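# Handing the sorting bench over to the arm, one dull step at a time

Written for the returns crew at Jaltside, and for anyone at the Todley site who gets told in August that they're next.

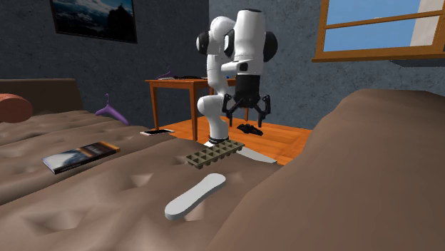 Before you touch the arm, you practice on the simulated one. I know. You came to work in returns, and now you're being asked to supervise a cartoon. Do it anyway, for one full week, because the simulator is where you find out what your new job is. Your old job was picking things out of a pile and deciding where they went. Your new one is knowing which things the arm will make a fool of itself over, and the practice rooms are good for that: an ice cube tray and a clothes hanger on something as lumpy as an unmade bed, a book beside them, more stuff over on the table. Anyone who has opened a customer return from a college town will feel at home.

## What you need

- A login for Marino, the practice software. Ayane Kinoshita hands these out. Ask before lunch.
- A Vasex tablet, charged.
- The paper sheet. Yes, paper. We'll get to it.

## Step 1: Pick a room and look at it

Open Marino and choose any room from the starter list. Don't press Run. Spend a minute deciding which item you'd pick up first and which you'd leave for last. Write both on the sheet.

New people always press Run. I pressed Run.

## Step 2: Rate the items

Give every item one of these marks:

- **E** for easy. It sits flat, it has an edge you could pinch, and it isn't leaning on anything.
- **H** for hard. Thin, floppy, tangled, or sunk into whatever it's lying on.
- **P** for person. You wouldn't let a new hire do it either.

Hangers start at H. Heino Luik rates them all P, on the grounds that he has worked in returns for 11 years and has yet to win a fight with one himself.

A soft surface bumps everything up a notch. A phone on a table may be an E; the same phone on a cushion is an H, and if it's halfway down a fold, write P and move on with your life.

## Step 3: Run it

Now press Run. Keep your hand off Pause unless the arm is repeating the same failed grab. Five tries is the cutoff. After that, hit **Pause**, then **Hand off**, and the item goes to a person. In the simulator that person is imaginary. On the floor that person is you, so be kind when you type the handoff note. "Stuck" is no use. "Far end wedged under the tray" is.

## Step 4: Compare

Put your marks next to what happened. If you're wrong on more than a couple, run the room again. If you're right on all of them, pick a messier room and stop being smug.

## Step 5: Take the sheet to Friday huddle

This is the part management didn't plan. The first version of this page had the sheets going straight to Afshin Ghaffari's inbox, where they stayed. Then Mitsuko Takagi started bringing hers to huddle and reading the handoff notes out loud, and we ended up changing the bin layout from them. So now we all bring ours. It takes 10 minutes -- 9 if Heino is out.

## Things people ask

**Am I going to be replaced by this?**
The bench went from two people per shift to one person and an arm. The second person moved to inspections, same pay grade, more standing. That's what happened here. I can't speak for Todley, and you should ask Tomoyo Wada directly and get it in an email.

**Do my sheets get used to rate me?**
No. They don't need your name, so leave it off if you like. Your handwriting will give you away in any case.

**It feels slower than doing it by hand.**
On a bad bin it is. You're allowed to mark the whole bin P and do it yourself. Log it as a **Manual bin** so the daily numbers don't come asking about you -- they will, otherwise, usually at shift change.

**Can I name the arm?**
It has been named. The name isn't going on this page.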